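Stacked-trait seed pricing outside the US: is the royalty model holding up?

fieldledger
Reading through the Vustbridge outlook on drought-tolerant maize. They assume a royalty of 18 percent of seed price across all markets. That looks high for places where farmers save seed. Has anyone seen the contract terms?
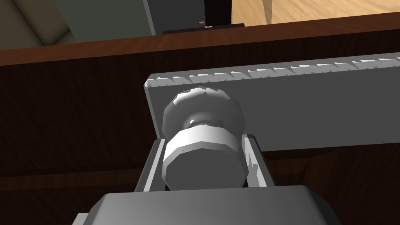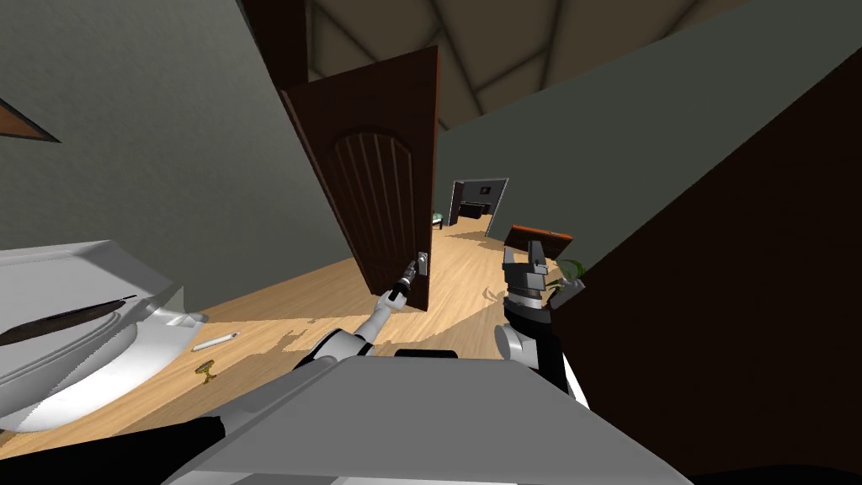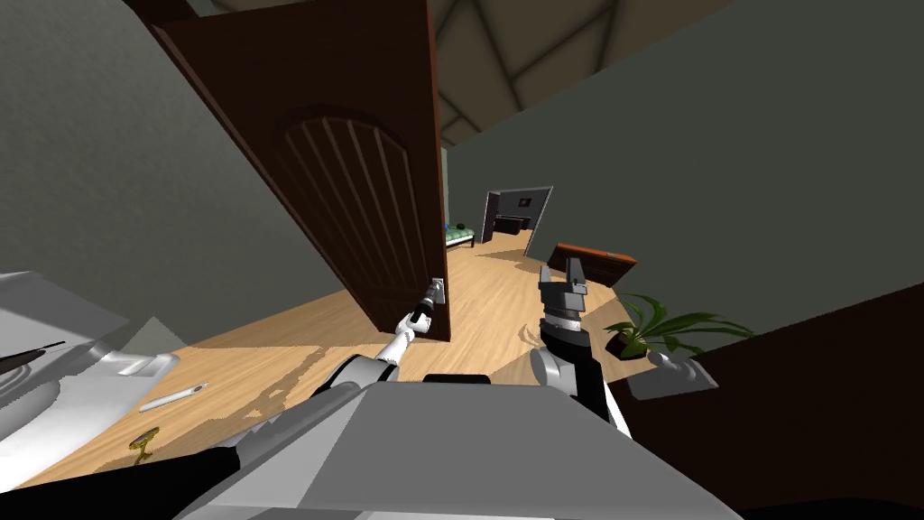

Rendered stills, simulation views.

rootstock_44
The 18 is for hybrids only. Saved seed is a minor issue there, as second-generation yield drops anyway. For soy and cotton they use 6, collected at the elevator.

fieldledger
Missed that split. The table header just says "maize and other."

tillerman
Point-of-delivery collection depends on testing every load. Jedari tried it in two districts and stopped after 10 months. Strip tests were cheap, but disputes over mixed loads took up most of the staff time.

rootstock_44
Jedari had no agreement with the buyers before harvest. That is a contract problem and says little about the collection method.

tillerman
Disagree. Calimlim had signed buyers and still recovered only 44 percent of what was owed. Small traders bought at the farm gate and never tested.

gmargin
Does the outlook count approval delays? Hovano got cultivation approval well before import approval in its main export market. Growers held off planting, and the royalty rate made no difference.

fieldledger
One paragraph in the appendix. It treats approvals as simultaneous.

gmargin
Then I would discount the adoption curve for the first few seasons at least.

rootstock_44
Agreed on the curve. I still think the soy rate is workable.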